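Why Black Things Look Black
Zarness Science Pages for ages 9 to 12
Posted 10th August
232 shares – 26 comments

Light travels in straight lines until it meets something. Part of it then bounces off, which is called reflection. Part of it may be taken in by the material, which is called absorption. The colour of an object depends on which light is reflected and which is absorbed.

A white surface reflects most of the light that reaches it. A black surface absorbs most of it. Very little light travels from the black surface to your eye, and your brain reads this as "dark".

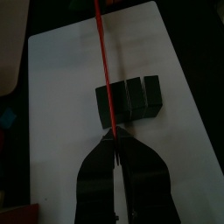 Where does the light go?

Absorbed light is a form of energy, and energy does not disappear. It is changed into heat. A black car seat left in the sun in a Queensland car park becomes hotter than a white one for this reason. The seat takes in more energy each minute than it reflects.

Black cloth is useful when people want to control light. The curtains at the sides of a theatre stage are usually black. They absorb stray light that would otherwise bounce into the audience's eyes. 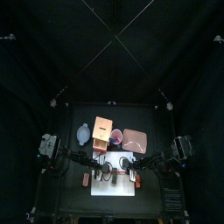

Coloured objects absorb some light and reflect the rest. Sunlight is a mixture of all the colours of the rainbow. Pale colours, such as the light blue of the bowl on the table, send back a good deal of every colour, with a little extra from the blue part. Deep colours send back much less.

A ripe tomato reflects mainly red light. It absorbs most of the green and blue. If you shine a pure green light on the tomato in a dark room, there is no red light to reflect, and the tomato looks nearly black.
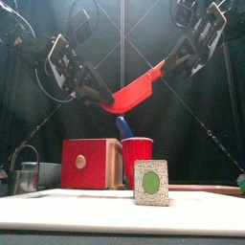 The same rule applies to paint, plastic and wool. Colour needs two things: a surface, and light of the right kind falling on it.

Try it at home

Put one ice cube on black paper and one on white paper. Place both in full sun – a windowsill will do. Check them every 2 minutes and write down which melts first.

Words to know
Absorb: to take in
Reflect: to bounce back

123 likes

Related
Why is the sky blue?
How mirrors work
What is a shadow?
June quiz: light and sound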